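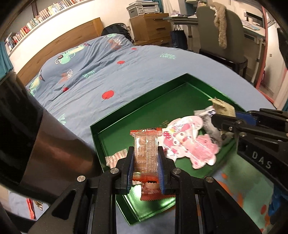

# Givbridge Snack Sort

The **Givbridge Snack Sort** is a student robotics project run by the Jedthorpe Robotics Club. Members use hand-held grippers to pick up wrapped snacks and move them in and out of a shallow tray, and the recordings are used to train a small robot arm to do the same job. It is the club's largest project to date, and easily its most popular with new members!

## History

The project grew out of a fall class on machine learning. Students had been working with foam blocks, which the arm learned to grab quickly, and wanted something harder. The first home sessions began in September, and the rules were written down in a club handbook dated Jun 12, 2021.

## Method

Sessions take place wherever members live, on beds, desks and kitchen counters. The handbook encourages this, as an arm trained only on the club's bare workbench did poorly anywhere else. Patterned bedding is especially welcome.

A session lasts 60 minutes. The operator closes the padded fingers on one packet, lifts it clear, sets it down and opens the fingers fully before choosing the next. Slips and second tries are kept in the recording.

Wrapped snacks make wonderful test objects. Foil crinkles and throws back light, clear film shows what is inside, and a soft packet can fold when squeezed. Piles are harder still:

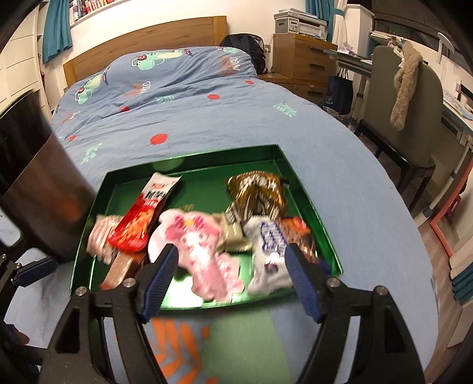

Choi disagrees with the handbook on this point, arguing that beginners should spend their first sessions on single packets and leave piles until their grip is steady. The club now lets each operator decide.

## Results

The collection, named Drukico, holds 1,536 picks from 262 sessions. An arm trained on it cleared a full tray at the club's spring open house, to loud cheers, and went on to handle over 2 dozen packets that day. Flat foil wrappers lying against the tray wall remain the hardest case.

## See also

- Imitation learning
- Parallel-jaw gripper
- Bin picking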